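연구노트 6월, 수요일분
과제명: 이적시장 보도 신뢰도 분류 및 계약 연장 예측
작성: 데이터분석실
검토: Muthoni Laizer
열람 범위: 분석실 및 스카우트 지원팀

1. 금일 작업 목적

여름 이적시장 개장을 앞두고, 계약 만료 예정 선수에 관한 언론 보도를 수집하여 실제 거취와 대조하는 작업을 계속하였다. 지난 기록에서 미결로 남긴 사항은 두 가지이다. 첫째, 동일한 보도가 여러 매체에 재인용될 때 이를 독립된 정보로 계산할 것인지의 문제이다. 둘째, "재계약을 낙관하고 있다"는 식의 구단 측 표현에 어느 정도의 가중치를 부여할 것인지의 문제이다. 오늘은 첫째 사항을 우선 처리하고, 둘째 사항은 표본을 뽑아 예비 검토만 하였다.

2. 자료 현황

수집 도구는 종전과 같이 Mastaseo를 사용하였다. 현재 보관 중인 기사는 950건이며, 모두 자유계약 또는 계약 만료를 사유로 언급한 것이다. 임대 종료 후 복귀에 관한 기사는 이번 과제의 범위에 속하지 않으므로 별도 폴더로 옮겼다. 옮기는 과정에서 임대와 완전 이적 조항이 함께 언급된 기사의 처리가 모호하였는데, 당분간은 제목이 아니라 본문 첫 문단을 기준으로 판단하기로 한다.

오전에 중복 제거 스크립트를 실행하였다. 처음에는 제목 유사도만으로 묶었으나 결과가 만족스럽지 않았다. 같은 선수의 이름과 같은 구단 이름이 들어가면 내용이 전혀 다른 기사도 한 묶음이 되었다. 반대로, 원문을 거의 그대로 옮긴 기사가 제목만 바뀌었다는 이유로 별개로 남은 경우도 있었다. 이에 따라 기준을 다음과 같이 변경하였다.

가. 본문에서 인용 출처를 먼저 추출한다.
나. 출처가 동일하고 최초 보도 이후 새로운 사실이 추가되지 않은 기사는 재인용으로 처리한다.
다. 출처 표기가 없는 기사는 보류로 분류하고 사람이 읽는다.

변경된 기준을 적용한 뒤 보류로 분류된 기사는 70건이다. 전량을 오늘 안에 읽기는 어려워 오후 작업으로 일부만 처리하였고, 나머지는 다음 근무자에게 인계한다. 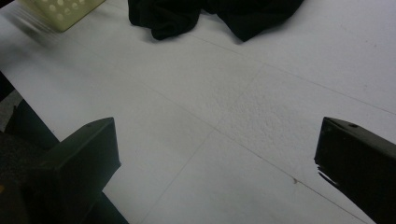 보류 기사를 읽으면서 확인한 점을 적어 둔다. 출처가 없는 기사 가운데 상당수는 선수의 에이전트 쪽에서 나온 것으로 추정되는 문장을 포함하고 있다. "선수는 현 소속팀에 만족하고 있으나 모든 가능성을 열어 두고 있다"는 문장이 대표적이다. 이러한 문장은 협상이 진행 중이라는 사실 외에 아무런 정보를 주지 않는다. 종전 분류표에서는 이를 '잔류 시사'로 기록하였으나, 검토 결과 '중립'으로 변경하는 것이 타당하다고 판단하였다. 이미 입력된 값은 덮어쓰지 않고 수정 열을 새로 만들어 기재하였다.

번역 기사에 관하여도 주의가 필요하다. 원문의 조동사가 번역 과정에서 사라져 "이적할 수 있다"가 "이적한다"로 바뀐 사례가 3건 발견되었다. 해당 기사는 원문과 번역문을 나란히 보관하였다. 앞으로 번역 기사는 원문을 확인하기 전까지 확률 산정에 사용하지 않는다.

3. 모형 점검

분류 모형은 Zilent의 기존 설정을 유지하였다. 입력 변수는 선수의 연령대, 잔여 계약 기간, 직전 시즌 출전 시간, 감독 교체 여부, 보도의 출처 등급이다. 오늘 변경한 것은 출처 등급뿐이며, 나머지 변수에는 손을 대지 않았다.

재인용을 제거하기 전의 모형은 보도량이 많은 선수의 이적 확률을 일관되게 높게 산출하는 경향이 있었다. 대형 구단 소속의 공격수가 특히 그러하였다. 재인용을 제거한 뒤에는 이 경향이 완화되었으나 완전히 해소되지는 않았다. 유명 선수의 경우 서로 다른 출처가 독립적으로 보도하는 일도 실제로 많으므로, 남은 편향이 보도량 때문인지 선수의 시장 가치 때문인지는 현재 자료로 구분할 수 없다. 시장 가치를 변수로 추가하는 방안을 검토하였으나, 추정치의 산출 방식이 출처마다 달라 오늘은 보류하였다.

감독과의 과거 인연을 변수로 넣자는 제안이 스카우트 지원팀에서 들어와 있다. 과거에 함께 일한 감독이 부임하면 선수가 따라간다는 취지이다. 기사에서는 이러한 서술이 매우 흔하지만, 성사되지 않은 사례는 시간이 지나면 기사에서 언급되지 않으므로 단순 집계는 의미가 없다. 성사되지 않은 사례를 먼저 모아야 한다. 시험적으로 Guerreiro 보관소에서 지난 시즌 기사를 검색하여 비교 대상으로 쓸 만한 사례를 11건 추렸다. 수가 적어 결론을 내릴 수 없고, 수집 절차가 작동한다는 점만 확인한 것으로 본다.

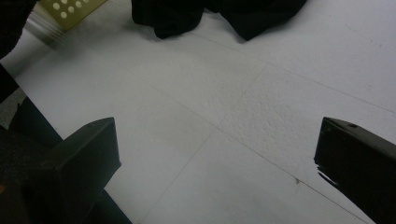
4. 재계약 낙관 표현에 관한 예비 검토

구단 관계자 또는 감독이 재계약을 낙관한다고 밝힌 기사를 따로 뽑아 발언 시점과 발언자를 정리하였다. 발언자가 감독인 경우와 단장인 경우를 구분할 필요가 있다. 감독은 기자회견에서 질문을 받고 답하는 일이 대부분이며, 선수단 분위기를 고려하여 부정적인 답변을 피한다. 단장의 발언은 빈도가 낮지만 조건에 관한 언급이 포함되는 경우가 있어 정보량이 더 많다고 본다. 다만 이는 읽으면서 받은 인상이며, 수치로 확인한 것은 아니다.

선수 본인의 사회관계망 게시물과 구단이 올린 훈련 영상도 보도에서 자주 근거로 쓰인다. 훈련장에서 웃고 있었다는 내용이 잔류의 신호로 해석된 기사가 여럿 있었다. 이러한 기사는 출처 등급을 최하위로 두되 삭제하지는 않는다. 추후 해당 유형의 기사만으로 예측했을 때의 성적을 비교 기준으로 삼을 수 있기 때문이다.

시점 문제도 남아 있다. 시즌 중반의 낙관과 계약 만료 직전의 낙관을 같은 값으로 둘 수는 없다. 만료일까지의 잔여 기간을 구간으로 나누는 방안과 연속값으로 두는 방안 가운데 어느 쪽을 택할지 Muthoni Laizer 검토자에게 의견을 요청하였다. 회신은 아직 받지 못하였다.

5. 문제점 및 조치

Osimine 서버의 저장 작업이 오후에 한 차례 중단되었다. 중단 시점 이전의 파일은 정상이며, 이후에 입력한 분류값은 수기 기록과 대조하여 다시 입력하였다. 원인은 확인하지 못하였다. 당분간 보류 기사를 읽을 때에는 묶음 하나를 끝낼 때마다 수동으로 저장할 것을 요청한다.

선수 이름의 표기가 매체마다 다른 문제는 여전하다. 포르투갈어권 선수와 스페인어권 선수의 이름에서 특히 빈번하며, 동명이인이 한 사람으로 합쳐진 경우도 있었다. 이름만으로 연결하지 말고 소속 구단과 포지션을 함께 확인할 것.

6. 인계 사항

- 보류 기사 잔여분 판독. 판독 기준은 위 2항의 가, 나, 다를 따른다.
- 수정 열의 '중립' 값이 집계표에 반영되는지 확인. 현재 집계표는 원래 열을 참조하고 있다.
- 성사되지 않은 사제 재회 보도의 추가 수집. 검색어 목록은 공용 폴더에 두었다.
- 잔여 기간 변수의 처리 방식은 검토자 회신 후 결정. 그 전까지 모형을 다시 학습시키지 말 것.

스카우트 지원팀에는 중간 수치를 전달하지 않았다. 재인용 제거 전후의 결과가 섞여 전달될 경우 혼선이 생길 우려가 있으므로, 집계표 수정이 끝난 뒤 일괄하여 송부할 예정이다.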